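**Visit report: Hesitlow demonstration collection site, Plestbridge**

Prepared for the Harahap equipment working group

The delegation visited the Hesitlow site at Plestbridge on a Saturday in September. The purpose was to see how examples are gathered for the manipulation model that Harahap proposes to license, and to judge whether the same method could be used at the Prulport office.

The site occupies the upper floor of a former furniture showroom. It is divided into 12 stations, each furnished as part of a home or small office. Operators guide the arm by hand controls through one short task at a time. Every attempt is recorded from the wrist, and the operator marks it as kept, repeated or discarded before the next one begins. The site manager reported 2212 kept examples to date for desk and shelf tasks, with some 78 added on a normal working day.

The delegation spent most of the morning at the desk stations. Surfaces and wall coverings are changed often -- in the view of the Hesitlow staff, a model trained against one plain background performs poorly in a furnished room.

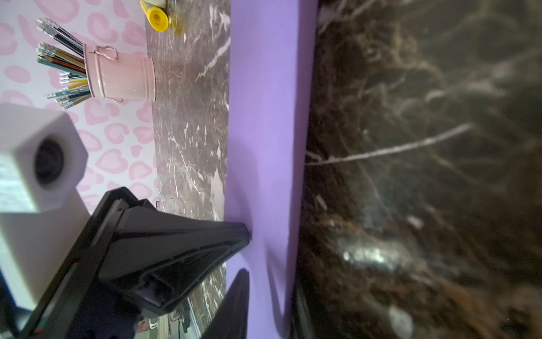

*Wrist view at a desk station, with the gripper at the purple panel and a pink cup of pencils against the patterned wallpaper.*

Staff explained that polished surfaces receive particular attention. Glare moves as the arm moves, and early sets contained too few cases of it. Lamps are therefore shifted between sessions, and the position of each is entered in the station log. The delegation inspected the log for two stations and found it complete, apart from one afternoon with no lamp entries.

Discarded attempts are stored separately and are not deleted. Hesitlow intends to use them later for a model that detects errors, although no date was given for this work.

Two matters remain open. The written rules for marking an attempt as "repeated" differ from what operators told us, and a corrected copy has been requested. The floor loading at Prulport must also be checked before any station is ordered -- the bases are heavier than the brochure states.

A second visit is recommended once the kitchen stations are in use.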